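Talk notes – club history evening, part 2, the Dow years
12 shares · 3 comments

Start with the batting. Don't read the whole table out, just the bits.

Morag Dow, first full season for Konar – 337 runs. Opened most weeks, dropped to four in August when her knee went. Season after, 1,126. Pause there, let them mutter.

Best season 1,716, still the league record. Seven hundreds in it. Mention the one at Mallet, rain twice, last pair in, she farmed the strike for an hour.

Then Yannick Maillard, bowling. Keep it short, he's in the room. Slow left arm, never liked the top end at Konar. Ask him about the run out if he looks cheerful.

Thaddeus Escobedo – wicketkeeper, stood up to everthing. Byes column is the thing to show. Nearly went to Zondora, didn't.

Skip the cup final if we're running late. If not, the toss story, then the dropped catch at point. NOT the umpire story.

Questions. Someone will ask about averages on the old pitch, say the scorebooks are patchy and Ustyna has teh good ones.

Thank Ustyna Zakharchenko for the scorebooks. Raffle after, then bar.

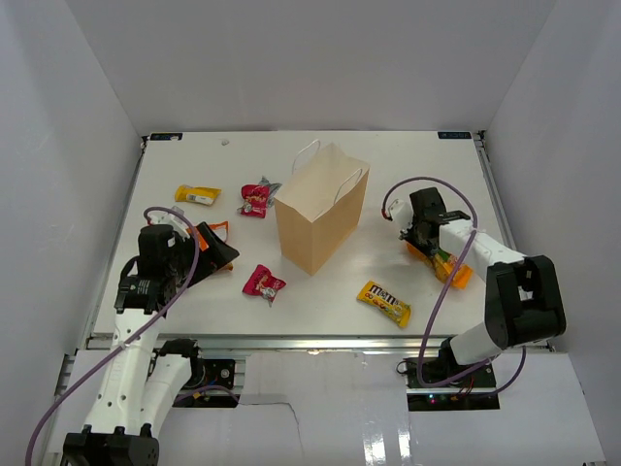
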